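4. Setting Up the Desk and Whiteboards

Now for the fun part! Your Caldale desk is standing, your panels are out of their sleeves, and you get to turn them into a place where people think out loud together. Two people can do this section comfortably.

4.1 Placing the panels

1. Choose which end of the desk will face the room. The panels go at the other end.
2. Stand the first panel upright at the far end of the desk and press down until both feet click.
3. Bring the second panel alongside and slide the joining strip down between them. It should drop under its own weight. If it sticks, lift it out and start again.
4. Check that both top edges line up. Turn the foot screws a little at a time to correct any difference.

CAUTION: Do not lean on a panel before the joining strip is fully down.

NOTE: On carpet, let the desk settle overnight and check the foot screws again in the morning. Thick carpet gives more than you'd think.

4.2 First use of the writing surface

1. Peel off the protective film, starting at a top corner.
2. Wipe the whole surface with a soft, damp cloth and let it dry for 11 minutes.
3. Write something! Anything at all – a shopping list, a formula, a bad drawing of a cat.
4. Erase it with a dry cloth. A faint gray haze is normal the first few times and clears with use.

CAUTION: Use dry-erase markers only. If permanent ink gets on the panel, see 6.3 before trying any cleaner.

4.3 Arranging the desk

We love seeing how people settle in. Some keep one panel for running notes and the other for sketches and curves, with the lower part left clear so there's always room for one more idea. Try that for a week and see if it suits you.

1. Put tall things, such as bottles and cans, toward the panels, but leave a hand's width so you can still wipe.
2. Gather loose papers and packets in a tray.
3. Keep tape and markers on the side you write with.
4. Leave the front of the desk open for whatever you're working on today. 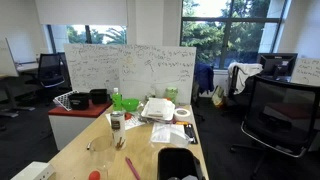 5. Sit down and reach for each thing you use most. Anything that makes you stretch should move closer.

NOTE: The panel feet are rated for light contact only. Heavy books belong on the floor or a shelf.

4.4 Weekly care

1. Copy down anything you want to keep. Ink left for more than 16 days is harder to remove.
2. Wipe from top to bottom with a damp cloth, then a dry one.
3. Lift everything off the desk, wipe the wood along the grain, and dry it right away.

CAUTION: Never spray liquid directly at the joining strip.

Spare strips and foot screws are listed in section 7.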